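Category: Robotics software / Datasets
Published 2024-05-11 by the Luik project

Luik Grasp Log – README

Luik is a set of 239 recorded grasps used to test the Flasus planner on packaged household goods. Plustent maintains the files. Each record holds the joint states, the gripper command and the wrist camera stream.

Usage

Run the Bostulance loader from the top folder. It reads the index first and skips any record without a calibration file – 16 records are affected in this release. Gripper width is stored in millimeters.

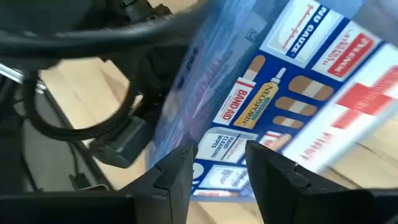
The planner receives wrist frames without deblurring. Users who filter on sharpness should report the threshold with their results. Version 5 of the index will be issued in August.

We use cookies to keep this site working. Accept | Settings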